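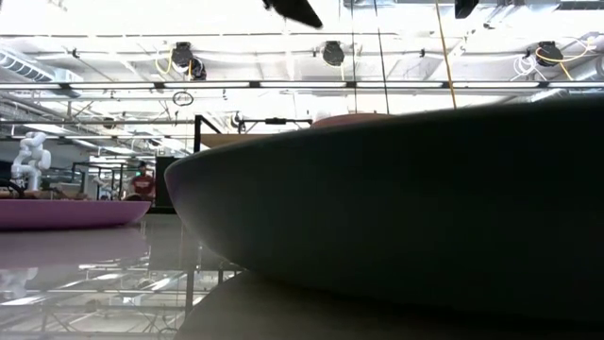

Satish Kotian would like the word "leftovers" dropped from the menu altogether. Food cooked on one day and served on the next, he argues, has simply been cooked twice, and guests at Gradcombe should be told so with some pride.

The dining hall at Gradcombe serves 1000 meals in a working week and has changed its practice considerably since April. Under the previous arrangement, rice, lentils and cooked vegetables remaining at the close of lunch were discarded. They are now cooled, labeled and held for the following morning, when the kitchen team decides on their use. Rice is most often made into cakes or added to soup. Lentils are thinned with stock, seasoned again and offered as a first course.

Parvathi Lobo, who directs catering services, attributes the change to a review of purchasing records. The review found that 34 dishes on the seasonal menu relied on ingredients prepared fresh for a single service. Of these, most could be adapted without a loss of quality. Fish and dressed salads were excluded from the outset.

Staff received training in safe cooling and reheating over 2 afternoons. Written guidance was later shared with the smaller kitchens at Henao and Drosus, where storage space is more limited and menus are planned at shorter notice. Henao has adopted the soup course. Drosus will begin with bread, which its bakers intend to dry and grind for coating and for puddings.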